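Início Edições Artigos Autores Submissões Contato

4. Avaliação do conjunto Lultness em tarefas de manuseio de caixas

4.1 Escopo e material

O conjunto Lultness, comercializado pela Gamedon, reúne uma mão robótica de dedos metálicos com pontas pretas arredondadas, uma câmera pequena instalada junto ao punho e o software de controle Raletti. O fabricante o oferece a operadores logísticos de pequeno porte e a laboratórios de ensino, com licença anual e suporte remoto. Nesta seção tratamos apenas do desempenho em caixas de papelão. Os ensaios com embalagens flexíveis ficam para a seção 5.

A unidade avaliada foi recebida em maio, na configuração padrão do catálogo. Não fizemos alterações de firmware. A calibração inicial da câmera seguiu o roteiro do manual e levou cerca de 28 minutos, tempo que inclui uma repetição por erro de leitura do alvo. O manual recomenda refazer a calibração a cada 1000 ciclos de fechamento da mão.

4.2 Procedimento

As caixas são apresentadas em cestos plásticos e no chão, sem orientação fixa. O operador conduz a aproximação por teleoperação e o Raletti assume o fechamento dos dedos quando recebe o comando de preensão. A vista da câmera de punho é a única referência visual do operador durante a descida. Os dedos ocupam a parte superior dessa vista e o polegar entra pelo lado esquerdo, de modo que a região útil para decidir o ponto de contato se concentra na parte inferior e à direita. A Figura 4 traz duas vistas desse tipo, (a) e (b).
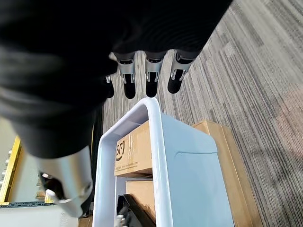
O conjunto pode ser usado sem a câmera de punho?
O Raletti aceita uma câmera externa fixa, mas nesse modo o ajuste automático da abertura dos dedos fica desativado e a preensão precisa ser comandada dedo a dedo.

Na vista (a), a borda arqueada do cesto claro encobre o lado direito da caixa superior, e a inferior tem à frente um objeto preto. Esse tipo de oclusão é o que mais interfere no procedimento. O operador precisa escolher entre entrar pelo lado aberto do cesto ou girar o punho antes de descer, e a segunda opção exige mais espaço livre para o polegar. O manual trata o caso em um único parágrafo e recomenda a rotação, sem indicar o ângulo. Adotamos a rotação sempre que a borda encobria uma das arestas maiores da caixa.

4.3 Resultados e condições de iluminação

Foram registradas 67 tentativas válidas. Tentativas interrompidas por queda de conexão com o servidor de licenças foram descartadas e repetidas. Em 7 das válidas, o fechamento começou antes de os dedos alcançarem a altura programada, e o operador abortou o movimento. Os registros do Raletti atribuem todos esses casos a estimativas incorretas de distância sobre faces lisas de papelão.

A iluminação merece nota à parte. Com luz vinda de cima, a mão projeta a própria sombra sobre a face que deve ser tocada, e o contraste entre a área sombreada e o restante do papelão pode ser lido pelo software como uma aresta. A vista (b) mostra a sombra sobre o papelão, abaixo das pontas dos dedos, com a inscrição "SF EXPRESS" junto à borda direita da caixa. A mão aparece com a cobertura de malha preta, que recobre a palma e a base dos dedos. 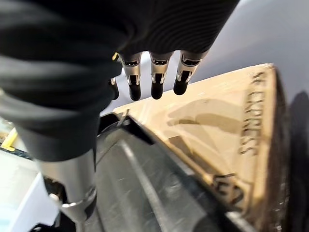 Figura 4. Vistas da câmera de punho sobre caixas de papelão: (a) cesto claro; (b) recipiente cinza-escuro.

Segundo Tyyne Heiskanen, o filtro de sombras do Raletti deveria vir ativado de fábrica, pois o menu em que ele se encontra só é acessível com a senha de administrador, e muitos compradores nunca a solicitam. Concordamos em parte. O filtro aumenta o tempo de resposta e pode ser dispensado em locais com iluminação difusa, mas sua existência deveria constar do guia rápido.

4.4 Comparação com o conjunto Yokoyama

O conjunto Yokoyama, usado na seção 3, tem garra de dois dedos e não oferece câmera no punho. Sua instalação é mais simples e o preço de entrada é menor. Em caixas isoladas sobre superfície plana, não observamos vantagem clara do Lultness. A diferença surge em cestos com mais de uma caixa, onde os dedos do Lultness permitem segurar por uma aresta parcialmente exposta. A reposição das pontas dos dedos é vendida em jogo completo, mesmo quando apenas uma apresenta desgaste, e esse custo não está incluído no contrato de suporte.

Contato com a redação | Direitos reservados aos autores | Voltar ao topo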